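Re: Second car for the school run

Wyn Price wrote:
> Seen a little Junley for sale over at Bundgate. 80 thousand
> on the clock, one owner, 12 months' MOT. They want 210 for
> delivery as well! Is that daft? Anyone had one?

Hi Wyn,

We ran one for years and I loved it (the heater less so). 210 for delivery is cheeky though, I'd get the train over and drive it home. Mine did 60 to the gallon on a good day!

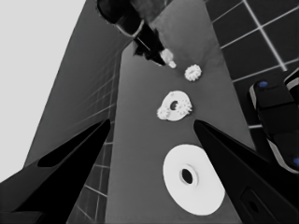
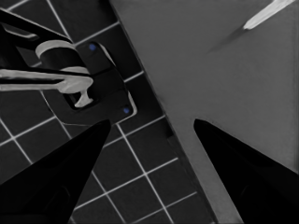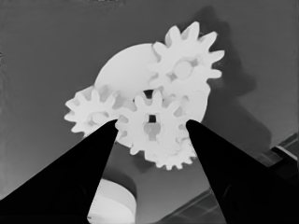 Renders: two with the black gripper fingers, last one with the white gears

Do ask when the clutch was last done, and try reverse a few times on a hill. Madalena's went at 22 thousand and she was livid. Oh, and check the spare's still in the boot – ours wasn't.

If you want company I'm free Monday after lunch.

Fernanda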